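Towel Cell Operator and Trainer (two posts)
Pronudar Linen Services, Deletberg site
Posted November 1, 2019

Full time, permanent
Hours: 37.5 a week on rotating early and late shifts
Reports to: Finishing Room Manager
Job reference: 827

About the site

Pronudar washes, dries, folds and delivers linen for hotels, care homes, leisure centres and two hospitals. The Deletberg site has 78 people on the payroll, most of them in sorting, washing, finishing and dispatch. Sheets and duvet covers have gone through feeding and folding machines for years. Towels have mostly been folded by hand, at tables, by people standing up.

We are changing part of that. In July we began a project with Zuno, who supply robot arms and the software that runs them, to fold and stack small towels on what we call the towel cell. A cell is one arm, one table and one operator nearby. The first cells will go into the finishing room in the new year. We are hiring two people to run them and to help train the rest of the team.

You do not need to have worked with robots before. We would sooner take someone who knows towels and teach them the arm than the other way round, though we will look at applications from both directions.

What is changing in the finishing room

Applicants from inside and outside the company have asked us the same questions, so the answers are set out here.

The cells will take hand towels, bath mats and the smaller bath towels in plain terry. They will not take robes, fitted items, pool towels or anything that comes back from the hospitals. Those stay on the hand tables. Mixed bags also stay on the hand tables until they have been sorted.

There are 20 people on hand folding at present, across both shifts. No one in that group will lose their job because of the cells. This was agreed in writing with staff representatives before the project started and a copy of the agreement is on the noticeboard outside the canteen. Some jobs will change. Some people will move to inspection and mending, where we have been short for a long time, and some will move to dispatch. Agency cover on hand folding will be reduced. We would like applicants to know that before they apply, as a few of our past agency workers may be reading this.

Pay for hand folders stays on the same scale. The towel cell posts are one grade above, and the higher grade is for the training duties and the fault work.

There is no individual piece rate on the cells. Output is recorded for each cell and not for each operator. The arm's own log is used by Zuno and by our engineering team to find faults. It is not used for appraisal or discipline, and this is also in the agreement.
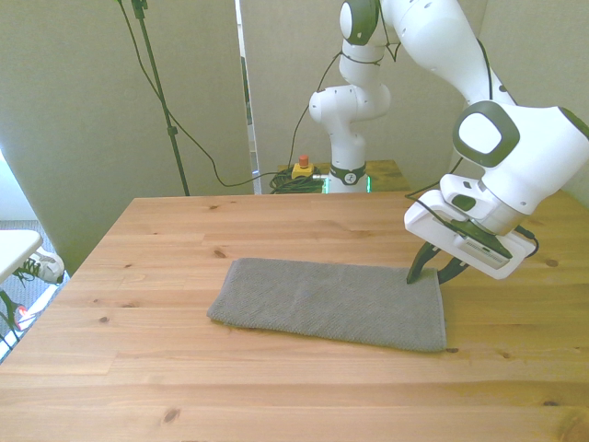
The work is slower than most people expect when they first see it. An experienced folder at a hand table will beat a cell over ten minutes and will probably beat it over an hour. The case for the cells rests on the late shift, on sore shoulders and wrists, and on the trouble we have had filling folding posts. Anyone who comes in expecting a fast machine will be disappointed in the first week.

What you will do

Most of the shift is spent on ordinary production. You will:

Bring dried towels to the cell, check that they are the right type and lay them out ready for folding.

Start and stop the arm using the screen and the hand control.

Watch for poor grips, twisted corners and towels that have been picked up two at a time, and clear them.

Check folded stacks against the customer's folding card. Each customer has its own card, and some are fussy about which edge faces out.

Pull out stained, torn or thin towels and send them to inspection.

Fill in the fault sheet. Write what happened in your own words. There is a code list, but the written note is what the engineers read first.

Clean lint from the gripper, the table and the floor at the end of each run.

About a day a week will go on training and improvement work. In that time you will:

Show the arm new folds, with a Zuno technician at first and later without one. This means guiding it through the movements and repeating them with towels of different weights and wear.

Train hand folders who want to learn the cell. This is open to all of them and is done in paid time.

Join a short meeting with engineering to go through the fault sheets.

Tell us when a job should not be on the cell. Operators can send a batch back to the hand tables without asking a manager.

When the cell is stopped for maintenance you will work at a hand table or in inspection. Please do not apply if you would be unhappy folding by hand for part of the week.

What we are looking for

You must have:

Experience of laundry, textile, packing, warehouse or similar production work.

Good eyesight for detail, with glasses if you wear them, and the patience to look at a lot of towels.

Enough written English to fill in a fault sheet clearly. Spelling does not matter.

Willingness to explain things to colleagues who may not be keen on the machine. Some are curious about it and some are against it. Both are reasonable positions to hold and we want trainers who can listen.

The ability to work early and late shifts.

It would help if you have:

Worked with any kind of automatic machinery, including ironers, baggers and wrapping machines.

Trained or buddied new starters, formally or not.

A second language spoken on the shop floor.

We do not ask for qualifications. If you have them, list them, but they are not scored.

Safety

All cell operators complete site safety training and the arm supplier's course before working alone. You will learn where the emergency stops are, when to use them and how to restart afterwards. You may press an emergency stop at any time and you will not be asked to justify it. We would like it written on the fault sheet afterwards so that we know what led to it.

Safety shoes are required in all production areas and are provided. Long hair must be tied back and lanyards are not worn at the cell. The finishing room is warm in summer. Fans and water points are provided and there is an extra break on hot days.

Lifting is limited. Trolleys are used for full bags and there are hoists at the dryer end. If you have a condition that affects standing, lifting or reaching, please tell us and we will go through what can be adjusted. The table height at the cells can be set for the operator and stools are available.

Training and first months

Your first two weeks are spent at the hand tables and in inspection, including if you have done this work elsewhere. We need you to know our customers' folds and our reject standard before you judge a machine's work against them.

After that you will spend time with Zuno's technicians, first at their workshop and then on our floor. Travel to the workshop is paid and counts as working time. Wijaya, the training provider we use for supervisors, will run a short course on teaching adults at work. It has no exam.

The probation period is 3 months. You will have a meeting at the midpoint and one at the end, and you may bring a colleague to either.

Pay and conditions

Grade C on the site pay scale, plus the late shift allowance. The full scale is sent with the application form.

Paid breaks, company pension, sick pay from the end of probation.

Free parking and a staff bus from the railway station for both shifts.

Overtime is offered but is never compulsory.

Uniform is supplied and washed on site.

How to apply

Ask for a form at the gatehouse, or telephone the site office and we will post one. You can also send a letter telling us what work you have done and why you would like this job. One page is enough. Please put the job reference on it and say which shifts you could not do, if any.

Current Pronudar staff should hand their form to their shift manager or put it in the box by the clocking-in point. Internal and external applicants are scored in the same way. Hand folders who apply and are not chosen can still be trained on the cell.

Shortlisted applicants will be invited to the site for half a day. You will be shown round the finishing room, fold a stack of towels at a hand table, and spend some time at the trial cell with an operator. The interview follows and is with the Finishing Room Manager and a member of the folding team. We pay travel costs for the visit, so keep your tickets.

If you would like to see the trial cell before deciding whether to apply, ring the office and ask for a place on one of the open visits. They last an hour. Flat shoes, please.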